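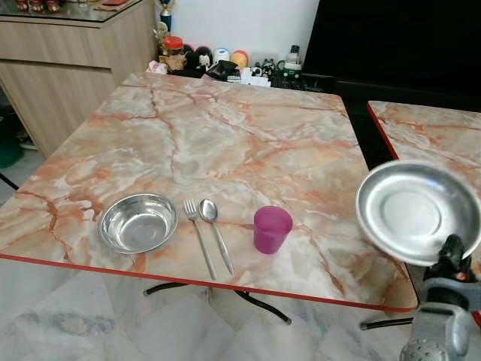 Ekville sets new limits for nickel release from imported tableware

2022-01-26

The Ekville Office of Product Standards has published revised limits for nickel and chromium release from metal tableware sold in the district. The limits apply to bowls, plates, serving dishes and cutlery intended for repeated contact with food. Cookware is covered by a separate rule and is not affected.

Under the revised method, samples are filled with or immersed in a dilute citric acid solution, held at 70 degrees Celsius for two hours, and then tested a second and third time with fresh solution. Only the third result counts toward compliance. The earlier method used acetic acid and a single exposure, which laboratories said gave high readings on new items and told them little about later use.

The change follows a review of 1,453 test records submitted by importers and by the district laboratory at Wultness. Of the records that exceeded the old nickel limit, 34 came from items that had been sold under a grade marking that did not match their measured composition. Most of these were low-nickel, high-manganese steels marked as 18/8.

"The grade stamp is a claim by the seller and has to be checked like any other claim," said Fouzia Paracha, who led the review. "A composition reading takes under a minute with a handheld analyzer. The release test takes most of a day, so the order of work matters."

Importers bringing in more than 1,000 pieces of one design per year will have to submit a composition certificate with each consignment. Smaller shipments will be sampled at the port warehouse. The fee for a repeat test is unchanged.

Nyarko, a wholesaler supplying hotels and school kitchens, said it had already moved most of its stock to certified mills. Purchasing manager Edem Sulemana said the added paperwork would raise landed costs slightly, mainly on mixed containers — where one shipment may hold goods from roughly 20 workshops.

The limits take effect in June. Stock already on sale at that time may be sold through, provided it met the earlier limit. Written comments on the sampling schedule can be sent to Lamisi Quansah at the Office of Product Standards. Comments on the limits themselves are closed.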